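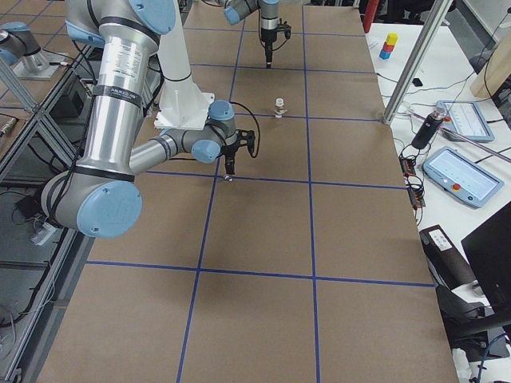 Kidus Asfaw: Before you order a new valve, can you tell me what the coil on zone 4 reads with both leads off the controller? Nine times out of ten that number settles whether to dig or stay indoors.

Ticket 372
Product: Gratum irrigation controller, with Trovia app
Site: Flandon, raised beds and greenhouse
Opened by: Damián Barrientos
Status: Solved
Subject: Zone 4 skips its 5 a.m. run but works perfectly by hand

Original report (Damián Barrientos)

Hello all! First, I love this controller. We moved over from a mechanical timer in March and the beds have never looked better, so please read this as a fan with a puzzle.

Zone 4 feeds the tomatoes and the two long pepper beds on drip. It's set for 5 a.m., after zones 1 through 3. Every morning the app tells me zone 4 completed, and every morning the soil under the emitters is bone dry. If I walk out at noon and start zone 4 from the Trovia app, water comes through beautifully within a few seconds. Same valve, same lines, same tank.

What I had tried before writing:

Restarted the controller.
Deleted the program and built it again from scratch.
Moved zone 4 to first in the order. Still dry.
Moved it to 2 p.m. in case it was something about early morning. Still dry!
Cleaned the drip filter. It needed it, but no change.
Checked the tank, a 3,000 gallon one uphill from the beds. Plenty in it.

Seasonal adjust is at 100 percent and there's no rain sensor on the system.

Update 1 (Damián Barrientos)

Thanks Kidus, that was quick. Coil on zone 4 reads 27 ohms at the controller with the leads off. I measured zone 3 as well and it was very close to that. I also put the meter on each lead to ground and got nothing, so I don't think the cable is nicked.

Reply (Kidus Asfaw)

Good numbers, and a nice clean way of reporting them. A coil like that is healthy, so leave the valve in the ground. The ground check is good news too. What interests me is that the failure follows the program and not the time of day. Something is different between a scheduled start and a manual start. Do you have a master valve?

Update 2 (Damián Barrientos)

Yes! It's at the tank outlet, on its own terminal. I'd half forgotten it, it came with the place. Now I'm wondering how a manual run works at all if the master is shut. I went up to look and the manual bleed screw on it is open a couple of turns, so water gets past it whether the controller asks or not. No idea how long it's been like that. That explains why the other half of the mystery was so well hidden.

I also went through the settings and found "Use master valve" ticked for programs and unticked for manual runs. I don't remember choosing that but I'm sure it was me.
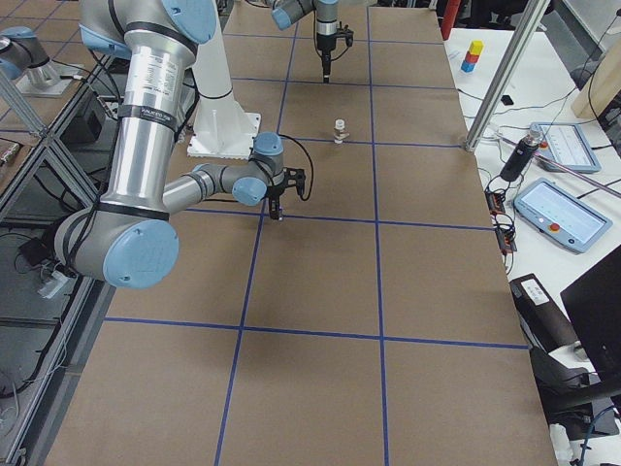 Ebuka Jibrin wrote that he'd chased the same thing for most of a summer, and that in his case the scheduled run was asking two coils to pull in through one bad splice in the common wire. One coil alone would open happily. Two together, and the voltage sagged until the weaker one stayed shut. He suggested ticking "Use master valve" for manual runs as well, to see whether the fault could be brought on at will.

Update 3 (Damián Barrientos)

Ebuka, you beauty. Ticked the box, started zone 4 by hand, and nothing came out. Unticked it, started again, water everywhere. I have never been so pleased to see something fail! Being able to cause it on demand in the middle of the day beats getting up before dawn with a flashlight.

Then I put the meter on AC volts at the zone 4 valve box:

Zone 4 alone: 24.1 V
Zone 4 plus master: 16.8 V

At the controller terminals it stays above 24 both ways, so the transformer is off the hook and the loss is in the wire.

Reply (Kidus Asfaw)

Lovely test. Now, zones 1 to 3 run fine with the master on, so they must get their common by a different path. Is there a second common going out to zone 4 and the master?

Update 4 (Damián Barrientos)

There is. I found the old sketch inside the pump house door. Zones 1 to 3 share one cable. Zone 4 and the master share another one, 600 feet of it, with a splice marked near the compost bays. The box was under four inches of mulch, which I put there myself.

Inside was a plain twist connector with no grease in it, gone green. The copper had turned black well up under the insulation. I cut both ends back until I reached bright wire, put on waterproof gel-filled connectors, and hung the splice from the lid so it no longer sits in the bottom of the box.

Readings at zone 4 afterward:

Zone 4 alone: 24.3 V
Zone 4 plus master: 23.2 V

Manual run with the master ticked: water straight away.

Update 5 (Damián Barrientos)

Closed the bleed screw on the master and left the program alone overnight. At 5:10 a.m. I was out there in my boots with a coffee, and the emitters were dripping all along the peppers. Four mornings in a row now, all good. I've left "Use master valve" ticked for both kinds of run.

One wish for the app, if anybody from Trovia reads these: "completed" only means the controller sent power for the full time. A flow sensor would have caught this on day one, I know, but the word could be gentler. "Ran on schedule" would have sent me to the valve box a week sooner.

Reply (Kidus Asfaw)

Passed on, with your wording. The master valve setting really does default to programs only on that firmware, so you can stop blaming yourself. For anyone searching later, the order I'd go in is:

1. Read the coil at the controller.
2. Make manual runs use the same settings as the program.
3. Measure AC volts at the valve with one coil on, then two.
4. If the voltage drops at the valve but holds at the controller, look for a splice.

Check the bleed screws while you're out there. Marking this solved.

Comment (Grigore Grecu)

Does step 3 hold for a Stanciu master valve? Mine has a latching coil and the readings make no sense.

Reply (Kidus Asfaw)

No, a latching coil takes a short DC pulse, so you won't see a steady voltage on it. Open a new ticket with the model number and a photo of your terminal strip and we'll go through it from the start.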